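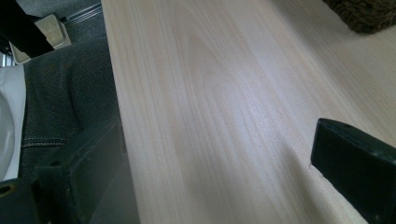

## Oil, soap or lacquer on pale timber

I have been putting off the finish on the shelves for the back room since April. The cutting and sanding are done. What remained was a decision about what to put on them, and I wanted to settle it with test strips before committing to the full set.

The difficulty with very light wood is yellowing. Most oils darken it at once and carry on darkening it for months. Linseed is the worst of the common ones. A board that leaves the bench nearly white will be the colour of weak tea by the following year, and no amount of wiping back changes that, as the colour is in the oil itself.

### The three candidates

**White-pigmented hardwax oil.** A small amount of white pigment offsets the yellow of the oil. It goes on with a pad and must be buffed off while still workable, or it collects in the grain and leaves chalky lines. Open-grained species show this more. Two thin coats were enough on my strips. A third made the surface look painted.

**Soap flakes.** The old Scandinavian method. Dissolve the flakes in hot water, let the mixture cool to a paste, rub it in, wipe off the surplus, leave overnight. It adds almost no colour. It also gives almost no protection, and a wet mug will mark it within the hour. The cure is more soap, repeated for as long as you own the furniture. Valbona Popescu has kept a soaped table going this way for years and regards the upkeep as normal housework. I would forget.

**Water-based lacquer.** Clear, quick and hard. The first coat raises the grain badly, so it needs cutting back with fine paper before the second. Wetting the bare wood beforehand, letting it dry and sanding off the fuzz reduces this but doesn't remove it. The result is durable and slightly cold to the touch.

### Sanding grade

This mattered more than I had allowed for. I sanded one set of strips to 120 grit, one to 180 and one to 240. With the hardwax oil, the 240 strips took up less pigment and came out noticeably yellower than the 180. The 120 strips held plenty of white but also showed every scratch. I've settled on 180 for anything getting oil. For lacquer it made little difference.

Haris Janevski suggested a water wipe between grades to show up scratches under a low lamp. It works. Hold the lamp almost flat to the surface and move it about, as swirl marks from a random orbital sander are invisible from directly overhead.

### Window test

Half of each strip was covered with card and the lot left on a south-facing sill. The lacquer and soap strips have a faint line where the card sat. The plain oil strip, included as a control, has a very obvious one. The pigmented oil falls between them.

I'm going with the lacquer for the shelves and the pigmented oil for the edge trim, subject to one more strip to check that the two look acceptable side by side. First coat goes on Monday if the room is warm enough.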